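Home Kitchen Workshop Cleaning Storage Shop Rules
Search tips... Go

House rules for hand-held grippers and small arms on the kitchen table

Posted December 16, 2018 by Birgit Hinrichs

We keep one page of rules taped inside the pantry door, and several readers asked for it after the piece on sorting drawers. It covers hand-held grippers, the small bench arm and anything else with a motor or a trigger that closes on an object. Change what you like, but keep the order. The checks at the top come first for a reason.

Before you start

Clear the table of food, drinks and anything sharp. Wipe it and let it dry. Crumbs get into foam pads and stay there.

Look at the pads. Loose threads can be trimmed with nail scissors. If the foam has worn through to the backing, replace it before the next job.

Check the screws that hold the pads. Finger tight is too loose. Use a hand driver and stop when the screw stops. I cracked a pad mount with a power driver in December and had to wait for the part.

Tie back hair, take off rings and push up loose sleeves. This applies to visitors too.

If the arm plugs in, the switch goes on the side of the table where you stand. We use a Danko power strip screwed to the table leg, and everyone in the house knows where the red switch is.

Setting limits

Our bench arm is a Droltus and the force setting runs from 0 to 2000. The number has no unit in the manual, so treat it as a scale of its own. For thin plastic, paper cups and eggs in the carton we stay at 500 or under. For jars with lids on we use 845. Nothing on the kitchen table goes higher than that. Write your own numbers on tape and stick the tape to the base.

Set speed to slow for the first run of any new job. Leave it slow if children are in the room.

Working with two people

Decide who calls the moves. One person says "close" and "open" and the other does not guess.

Keep your free hand away from the space between the jaws. If an object tips, let it fall. Practice with plastic before you try glass.

Nested cups should be pulled straight up, with the stack standing on the table. Twisting makes them bind. If two come away together, put both down and separate them by hand.

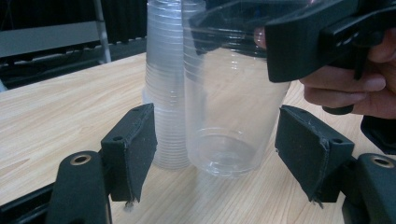
Can cups handled with a gripper still be used for drinking?

Only if the pads have never touched them. Foam and fabric can't be washed well enough for food use, so we keep a set of practice cups in a bin marked Tornance, after the box they came in, and they never go back in the cupboard.

Putting away

Open the jaws before storage so the foam doesn't take a set. Unplug the arm, then wipe it. Dry cloth on the joints, damp cloth on the base.

Write down anything that slipped, pinched or stalled. Our notebook is up to entry 39 and most of it is about jar lids. Read the last page before you start again.

Spare pads go in a zip bag with the screws. Don't use Jetex spray or any other silicone product near them, as the pads lose their grip and the residue is hard to remove.

Recent tips
Labeling a spare screw drawer
How to get tape residue off a wood table
Five uses for a worn-out oven mitt
Extension cords: what to throw out
Storing glass jars without chipping the rims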